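Minutes, floor and automation meeting, sorting and returns dept., Rikley site
Thursday, June 25, 2026, upstairs break room

Chair: Meinir Kneath
Notes: Idris Gwynne (typing as we go, sorry for the gaps)
Present: day crew, evening leads, stores, one from payroll for item 4 only
Apologies: Foulkes contact, stuck at the other building

1. Last minutes
May minutes read and passed. One fix: the hand-sort benches are staying until the end of the trial, not "until further notice". Idris to correct the copy on the board.

2. Where we are with the arm cell
Trial of the Gritia cell is going on with mixed returns, small parts only. Meinir went over it again for the evening people who missed May. Two arms, one table, one blue tray. Parts get tipped out, arms pick them up one at a time, person on the cell checks what's in the tray and books it to stores. Anything the cell won't take goes to the hand bench, same as before.

112 parts booked through the cell last week. 31 of those had to be redone by hand, mostly wrong bin, a few dropped. Evening lead asked if dropped ones are counted as redone or as damaged. At the moment redone. Stores not happy with that, wants damaged listed on its own line. Agreed.
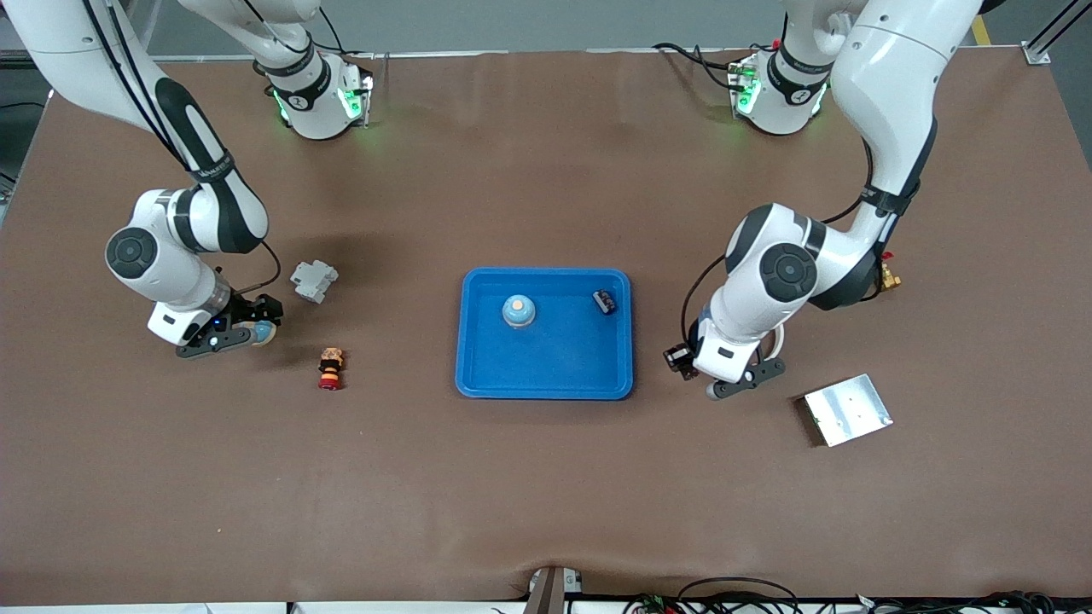
Day crew say the pace is OK but the stop and start is tiring. You're waiting, then you've got four things to check at once, then waiting again. Used to be you set your own speed at the bench. Meinir said she hears that and it's going in the report to Foulkes. Suggestion from the floor to swap people every hour and not every two. Try it for the rest of the trial. Leads to write it on the rota by hand till the rota software is changed.

Question on who clears the table between batches. Some have been doing it, some thought the arms should be left to finish. Answer: person on the cell clears, cell paused first, always. No reaching in while it's live, even if it looks like it's just sitting there. Meinir wants this said at every shift start, not only put on the wall.

3. What goes into the cell
Long one. Original list from Plullora was too loose, just says "small electrical and mechanical". Everybody reads that differently. Stores want switches and push buttons kept in, they come back in quantity and they are the dullest job on the bench. Objection from day crew: the buttons come with all sorts of bases and the booking screen only has one code for them. So the checker ends up standing there guessing. 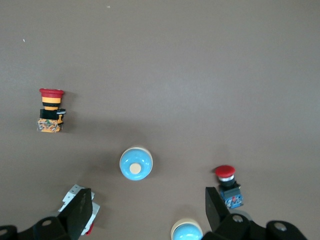

Codes need sorting before we add any more part types, that was the general feeling. Screen should split by color and cap at the least. Red mushroom heads are the worst for it, two can look like the same thing from the top and then one has an orange contact block under it and the other one blue, and those shouldn't be going in one bin. Round light blue ones are easier, could have a single code for now. Stores will draft a new list and the checkers get to see it before it goes to Plullora. Idris asked for it on one page please.

Also raised: part-assembled switches. Nobody wants to be the one deciding if a half switch is scrap. Old bench rule was ask the lead. Rule stays, cell or no cell. Lead not about, put it in the gray bin and carry on.

Request from evening crew for a printed sheet of the commoner parts at the cell, with names. Newer people are being moved over who never did the bench and they don't know a terminal block from a breaker. Fair point. They are being asked to check the machine's work on stuff they were never trained to sort. Meinir: anybody going on the cell does 2 shifts on the hand bench first. Starts now. Was some grumbling on this but no objections.

4. Jobs, hours, pay
Payroll joined. Main question, are bench posts going. Meinir read out the letter: 21 posts in the department, no cuts during the trial, any change after that comes to this meeting before it's decided. Asked if "comes to this meeting" means we get a say or we just get told. She said she'd get that in writing, can't answer for Foulkes today.

Pay grade for the cell. Checkers are on bench grade but also answering for the cell's mistakes and doing restarts. Payroll says no grade exists for it yet. Several people said then make one. Payroll to come back with a proposal, and it should cover the shifts alreday worked.

Late hours. Some talk going round that the cell will run overnight with one person. Not agreed, not planned for the trial. Lone working at night would need a proper risk check and Meinir said she'd not sign it as things stand.

5. Mixed metal and plumbing bits
Stores had been putting these through without it being on the list. Not a telling off, but it needs to be decided one way or the other. In favor: saves lifting, and the bench is backed up with them. Against: shapes are all over the place and each one needs a different sort of grip.
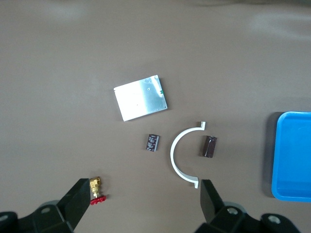

Decision put off to next time, trial batches allowed meanwhile if the lead is on the floor. Keep the batches small. One evening checker's worry was valves, where the handle sticks out from the body, like the little brass one with the red handle, and would it get caught up with whatever's next to it. Also capacitors in with the same batch as clamps and flat plate, stores say those should come apart before tipping, they have a separate returns code and a black one is easy to overlook. Agreed, capacitors get pulled at the tipping stage. Means a bit more hand work at the front end, which day crew pointed out is the work the cell was meant to be saving. Noted and going in the report.

6. Any other business
- Stools at the cell. Too low for the screen. Idris to order two, try them before ordering the rest.
- Noise OK, no complaints.
- Who to call when it faults after 6. Number on the wall goes to voicemail. Meinir to chase Gritia for a real one.
- Hand bench lamps, two out. Reported in May, still out.
- Somebody keeps turning the cell screen brightness right down. Please dont.

Actions
Meinir: written answer from Foulkes on item 4, fault number, shift start talk, report incl. pace and tipping work
Idris: board copy of May minutes, stools, parts sheet with names
Stores: new code list, one page, damaged line on the weekly count
Payroll: grade proposal with back pay
Leads: hourly swaps on rota, bench shifts for new checkers, lamps

Next meeting same room, date to go on the board. Closed early, evening shift had to get down.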